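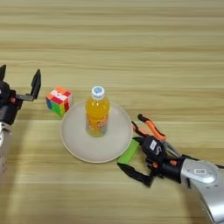

Photo: Ivberg product guides

Section 4. Using and clearing your Ereo table

The Ereo top has a light wood surface with a long horizontal grain. It is meant for everyday things: a plate, a drink, a game, a small repair job. Finish the assembly steps in Section 3 before you put anything on it.

4.1 First use

1. Wipe the top along the grain with a soft, damp cloth.
2. Dry it right away with a second cloth.
3. Let the table stand for 23 hours before loading it.

Note: Slight differences in color between the bands are normal and are not covered by the Sandoval warranty.

4.2 Drinks

Stand bottles on a plate or coaster, and keep caps screwed on when you aren't pouring. Juice stains pale wood faster than water does. If you spill, blot first, then wipe with the grain.

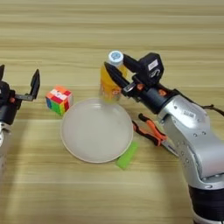

Bottle, plate, puzzle cube, pliers and sponge on the tabletop.

4.3 Clearing the top

1. Pick up tools first – pliers and anything else with metal jaws. Lift them straight up.
2. Move bottles to the back, then take them away.
3. Put toys and puzzles in their box.
4. Leave the plate for last. Lift it with both hands.

Caution: Do not slide plates. Grit under the rim will scratch the finish.

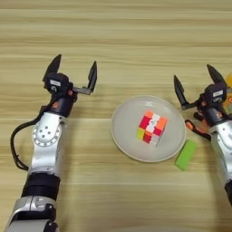 Once a month, rub in a thin coat of Vitis oil and leave it for 128 minutes before buffing. Use a clean cotton cloth and do not pour oil directly onto the wood. One bottle covers roughly 1,225 square inches.

4.4 Pads and small items 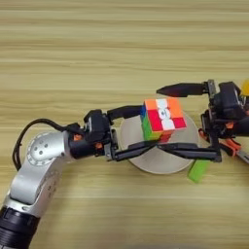

Small hard objects can mark the finish if they are dropped or turned on a bare top. Keep a flat pad or plate where you use them most. A round, pale beige disc like the one under the cube is wide enough for a puzzle and blends in with the wood. Lift the pad once a week and wipe under it so the color stays even.

Replacement pads are listed in Section 7.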